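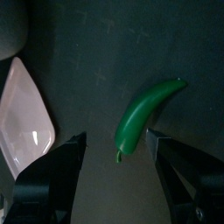
Chapter 8
Play Food and the Pretend Kitchen

Terms to know: pretend play, prop, sorting, open-ended material, choking hazard, rotation

By the end of this chapter you should be able to:
Explain what children learn from playing with toy food.
Choose play food that suits the age of the group.
Set up a pretend kitchen in a small room.
Clean, store and replace play food on a regular schedule.

Most early childhood rooms have a kitchen corner, and most kitchen corners have a bin of play food. The bin is easy to overlook. It gets filled when the room is first set up, pieces go missing, new ones come in from donations, and after a few years there are nine bananas and no plates. This chapter treats play food as teaching material that has to be picked out and looked after like any other.

A toy vegetable is a simple prop. A green plastic chili pepper, for instance, is curved, smooth and shiny, with a narrow tip at one end and a hooked stem at the other. A two-year-old may only want to hold it by the stem and drop it into a bowl. A three-year-old may put it with the other green things. A four-year-old may announce that it is too spicy and refuse to serve it to the baby. The same piece of plastic has been used for grasping, for sorting and for telling a story, and the teacher did not have to change anything.

8.1 What children learn from play food

Language is the most obvious gain. Children name foods, ask for them, turn them down and describe how they taste. A child who says very little at group time will often talk at length while running a restaurant. Write down some of what you hear. It is useful at family conferences and it tells you which words the child already has.

Sorting comes next. Young children usually sort by color before they sort by kind. The pepper goes with the lime and the peas, and it may be a year before the same child puts it with a red pepper. Both ways of sorting are correct. Ask "How do these go together?" and wait for the answer before offering one of your own.

Social skills develop slowly in this area and there will be arguments. Two children want to be the cook. Someone takes an egg out of someone else's pan. A second pan solves more of these problems than a rule does.

Play food also brings home life into the classroom. In the Darnville classrooms used as case studies in this book, teachers asked families to list foods they cooked every week. The lists came back with chilies, plantains, rice noodles, okra and flatbread. The play food bins at the time held hamburgers, pizza and birthday cake. Children who ate peppers every day had none to cook with. The teachers made their next purchases from the family lists.

8.2 Choosing pieces

Look at size first. Children under three still put things in their mouths, and anything that fits inside a small-parts tester must stay out of the room. Long, thin pieces deserve a second look, as do stems and leaves that could snap off. Pull on them hard before you put them out.

Next, check that the piece can be washed. Hard plastic can be wiped or soaked. Felt and knitted food is pleasant to handle but must go through the laundry. Painted wood should not be soaked.

Then think about quantity. A group of 28 children who use the kitchen four at a time does not need a full grocery store. The Menzies program keeps 31 pieces of food on its shelves and stores the rest in a closet. Before the staff thinned the collection there were 77, and cleanup took up most of the time before lunch.

Dishes count as play food too. Put out a few shallow dishes with raised rims, which keep round pieces from rolling onto the floor. A child carrying one pepper on a dish is practicing balance. A child carrying six is practicing it harder.

Try This

Take one piece of play food and place it on a bare table with an empty dish beside it. Sit nearby and say nothing for five minutes. Record what each child who comes to the table does with the two objects. Repeat on another day with a different food. Bring both records to class, and be ready to compare them with a partner's before you begin Section 8.3, Setting Up the Kitchen.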